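Search this site
Enter keyword

Jurnbridge Residential Care
Infection Prevention Inspection: Checklist and Inspector's Comments
Unit: Doherty Wing, ground and upper floors
Inspector: Angharad Prothero
Accompanied by: Marcelino Teixeira, unit manager
Period: October
Form 358

Each item is marked Met, Partly Met or Not Met. Items marked Partly Met or Not Met require a written response from the unit manager. Comments are the inspector's own and form part of the record.

1. Hand hygiene

1.1 Alcohol hand rub is available at every room entrance. MET
1.2 Dispensers are filled and working. PARTLY MET
Comment: The dispenser outside Room 14 delivered no product when pressed. It was refilled during the visit. The unit should add dispensers to the Monday stock round.
1.3 Sinks used for hand washing are kept clear of other items. NOT MET
Comment: Two cups and a medicine tray were found in the hand-washing sink of the upper treatment room. This sink is not to be used for dishes.
1.4 Staff clean their hands before and after contact with a resident. MET
Comment: Observed on both floors. One staff member wore a ring with a raised stone and was reminded of the dress rule.

2. Shingles and chickenpox precautions

2.1 A resident with a new blistering rash is reported to the nurse in charge on the same shift. MET
2.2 The rash is kept covered until all blisters have crusted over. MET
2.3 Staff who have not had chickenpox or the vaccine are not assigned to the resident. PARTLY MET
Comment: The unit manager knew which staff this applied to, but the written list had not been updated for new starters. The list must be correct on paper. Night staff cannot be expected to rely on the manager's memory.
2.4 Pregnant visitors and visitors with weakened immune systems are advised to speak to the nurse before entering. MET
Comment: Notice posted at the wing entrance. The print is small. Please reissue in the larger format.
2.5 Vaccination status is recorded for each resident. PARTLY MET
Comment: Records were complete on the ground floor. On the upper floor, several entries read "asked family" with no later note. Each should be followed up and closed.

3. Clothing, bedding and soft items

3.1 Used linen is bagged at the bedside and is not carried loose through the corridor. MET
3.2 Linen soiled with blood or body fluids goes into the marked bag and is not sorted by hand. MET
3.3 Clean clothing is stored apart from used clothing. PARTLY MET
Comment: Clean and used items should never share a bed, chair or couch, even for a short time. Where the state of an item is in doubt, it is to be treated as used and sent for washing.

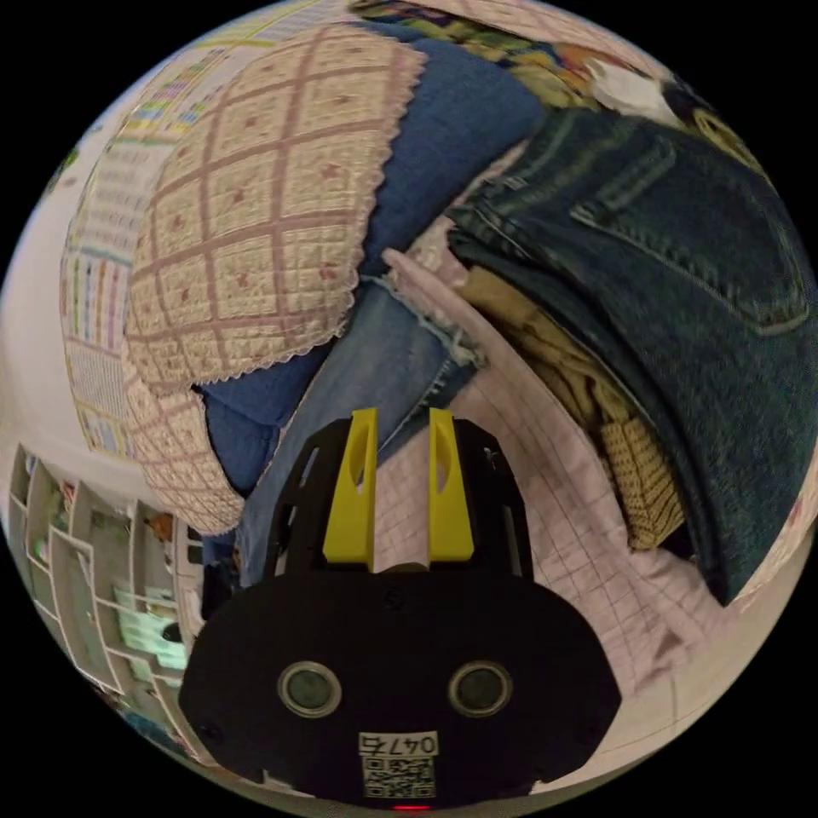 3.4 Gloves and apron are worn when handling used linen. MET
3.5 The washer reaches the required temperature on the hot cycle. MET
Comment: Cycle log reviewed. The setting of 70 degrees Celsius was recorded on each hot wash in the period.
3.6 Washer and dryer service record is current. NOT MET
Comment: The Itance dryer, asset number 2255, had no service slip in the folder. The unit manager believes the visit took place. A copy of the slip is to be obtained and filed.

4. Cleaning and surfaces

4.1 High-touch surfaces are cleaned daily and the sheet is signed. PARTLY MET
Comment: Signatures were missing for one weekend on the upper floor.
4.2 Disinfectant is mixed to the strength stated on the product label. MET
Comment: The unit uses Plurkano in the 3000 ml container. Staff on both floors were able to state the contact time without prompting.
4.3 Cloths and mop heads are changed between rooms. MET
4.4 Shared equipment, including cuffs and lifting slings, is cleaned between residents. PARTLY MET
Comment: Slings on the upper floor were not labeled by resident. Labeling had been raised at the previous inspection.

5. Action required

Items 1.3 and 3.6 are to be corrected within the week and confirmed in writing. Item 4.4 is a repeat finding and will be checked in person at an unannounced visit. All other Partly Met items are to be answered on the response form by the end of the month.

Manager's response (M. Teixeira): Findings accepted. The treatment room sink has been cleared and a sign placed above it. Sling labels have been ordered. The service slip has been requested from the contractor.

Inspector's note: Response received. Item 1.3 closed. Items 3.6 and 4.4 remain open.

2 comments
Share 6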